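Mar 12, 2018

Back at the bench after the long loop, and I want to get this down while I still remember which road was which. The plan was simple enough: take the Jevel route planner out on a real trip, let it pick the stops, and see if the days it builds are days a person would want to have. I drove it myself, 129 miles on the first leg alone, from the ferry at Musport up to Lehner and then back down the coast side.

First leg, pretty good! It sent me inland early, which I grumbled about, but the coast road was packed with campers and I would have crawled. Lunch stop was a bakery with two tables and a very decent chicken pie. The planner had me there for 25 minutes and I stayed an hour. It has no idea how people eat on vacation – we need a slider or something for that.

Lehner was where it got silly. It booked me a night on the far side of the river, with the bridge a good way south of town, so every time I wanted dinner or a walk by the old mill I had to drive down and back. On the map the motel looks like it's right there. I think it's still measuring distance in a straight line for lodging, even though the driving legs use real roads. Somebody please check that before I start poking at it, I may be wrong. 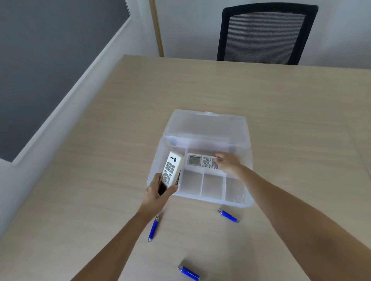 Second day was the Kundden overlook, and wow, go if you ever get the chance. The planner gave it four stars for sunset and I'd say the same for early morning (I did both, no regrets). Parking is tiny though, and the lot closes at dusk from November on, so the sunset tip is going to get people locked in. Need a seasonal note on that one.

Fuel stops were fine. It was off by about 2 gallons over the whole trip, mostly because I ran the heater like a maniac.

To do: lodging distance, longer meals, closing times for Kundden. Also the voice said "Musport" three different ways and I'd like it to settle on one. My receipts are in the blue folder, minus the one for the pie, which I think is still in the car.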